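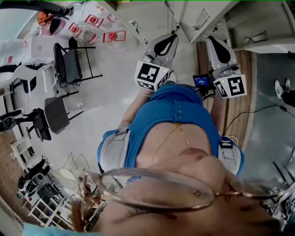

I bought my first pair of proper glasses at forty-one, from a rack by the till in Whitelaw, and they were horrible. Thick, black, a bit newsreader. I wore them for two years because I'd paid for them and I'm stubborn like that.

Then I tried on a pair of thin gold rims belonging to my friend Geetha Thampi (over lunch, with soup on the table, very risky) and that was me gone. They weighed next to nothing! I kept touching my face to check they were still there.

So this August I've been wearing fine metal and not much else in the way of decoration. Pale gold, or that coppery shade that can't quite make up its mind, goes with far more than I expected. It's lovely against a really bright blue, for a start. Add one thin chain and a wide neckline and you're dressed, even if the top came out of the ironing pile five minutes ago.

The chain matters, mind you. I had a chunky one from Zalell and it fought with everything, so now it lives in a drawer. A delicate one that falls into a V sits nicely under an open neck, and if the top has a few little silver studs on it, leave them be. Mixing gold and silver used to make my mother wince. I do it most mornings.

I asked Tarek Morsy, who fitted my current pair at Emilwood, what people get wrong. "They never come back to have them adjusted," he said. "They push them up their nose 200 times a day and think that's normal." Guilty. He bent the arms in a tray of warm beads, fiddled with the nose pads and it took four minutes.

Thin rims do need a bit of looking after. Take them off with both hands, don't wear them on your head (I know, I know) and keep a hard case in your bag – the soft pouches are useless against keys. Mine get a rinse under the tap with a drop of washing-up liquid before bed, then a dry with a clean cloth. Not the hem of your top, however handy it is.

Geetha has since moved on to tortoiseshell. I've asked what she's doing with the gold ones.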